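Rombridge Computer Reuse
@rombridgereuse
Thread

1/ Guidance for people who bring desktop computers to the Rombridge workbench, and for those who will be working on them there. It replaces the short notice displayed at the front desk. Laptops and tablets are dealt with separately.

2/ The February intake was 211 desktop computers, received from schools, offices and households. Please have each machine switched off and unplugged before you arrive. Monitors are accepted by prior arrangement only.

3/ Every case is opened at the bench before anything is decided about it. The first part to be recorded is the power supply. Its label carries the maker's name and the approval marks, and the details are copied on to the job sheet exactly as printed.
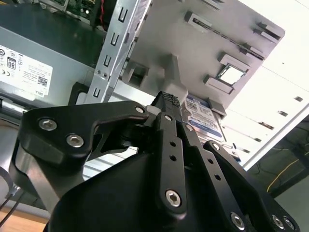
3 min read

4/ Where the label carries an "80" efficiency badge, tick the corresponding box on the sheet. If a label is torn or cannot be read, write "not legible" and leave the remaining boxes blank. Please do not fill them in from a similar model.

5/ Power supplies are not opened at Rombridge under any circumstances. A unit that fails its test is removed whole and placed in the marked crate by the rear door. This applies equally to experienced staff.

6/ Loose wires inside the case should be moved gently to one side and left connected until the sheet is complete. Lenka Havlíček keeps the master copy of the sheet and will supply further copies on request.

7/ Processors. We receive more questions on this subject than on any other. A processor is a small square chip with a metal cover on top, and it should be held by its edges. Do not touch the underside.

8/ A processor that is out of its computer must be either in a closed tray or seated squarely in a frame. It must not be left on the bench top, in a pocket or in a cup. We regret that the last of these has to be mentioned.
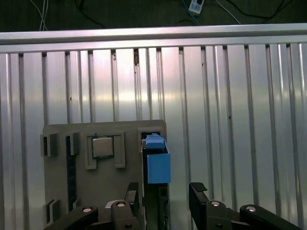
Page last changed: February, 4.40 pm

9/ When placing a chip, find the small corner mark and match it to the mark on the socket. Lower it straight down and let it settle under its own weight. If it does not sit level, lift it out and begin again. No pressure should be applied at this stage.

10/ Beginners practise placing parts on an upright board before they are given a working computer. The session is led by Young-sook Myung and takes the greater part of a morning. There is no charge. Please wear sleeves that can be rolled back.

11/ Practice chips are kept apart from working stock at all times. They are stored in the drawer marked Toder, and are to be returned there before the bench is handed over to the next person. 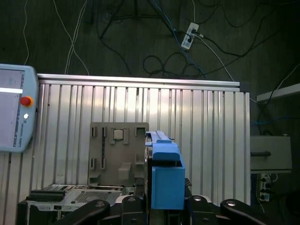

12/ The same rule applies to practice memory and to any spare clips. A practice part that has found its way into a finished computer can take an afternoon to trace, and the machine must then be tested again from the start.

13/ Cables on the floor are to be coiled and hung up at the end of each session. Extension leads remain the property of the building and should not be taken to other rooms. Please report a damaged lead to Dale MacPherson the same day.

14/ Motherboards. Lift a board by its edges, with both hands, and never by the processor, the socket or a fitted card. Boards that have been removed from a case are stood in the rack or fixed to a panel. They are not to be stacked.

15/ Before any board is passed for use, the socket is looked at under the lamp by 2 people, who both initial the sheet. Bent pins are noted and the board is set aside for Yurii Antoniuk. Do not attempt to straighten them.

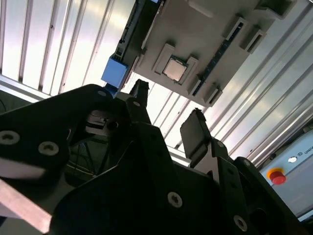 Motherboard with a processor seated in its socket frame.

16/ Memory is fitted after the processor has been checked. Line up the notch in the module with the slot and press evenly at both ends. On boards with clips at each end of the slot, both should close. Many older boards have a clip at one end only.

17/ Storage drives are removed at intake and wiped, or destroyed where the donor has asked for this in writing. A certificate can be issued. The request must be made when the computer is handed in, as we are unable to match drives to donors at a later date.

18/ Completed computers are cleaned, labelled and placed on the Wotatby shelves, where they wait for collection. Schools and advice centres may apply for up to ten at a time. Individual applications are made through the Sydorenko Room desk.

19/ Applicants are asked to bring their reference number and one form of identification. A computer not collected within four weeks of the notice will be offered to the next applicant on the list.

20/ Since the workbench opened, 993 desktop computers have been passed for use. Around 300 more have been taken apart for their components, which have gone into other machines wherever they were sound.

21/ Questions about this guidance should be addressed to Ye-rin Joo, workshop manager, either by message to this account or at the front desk. Replies are normally sent within five working days. Printed copies in large type are available from the same desk.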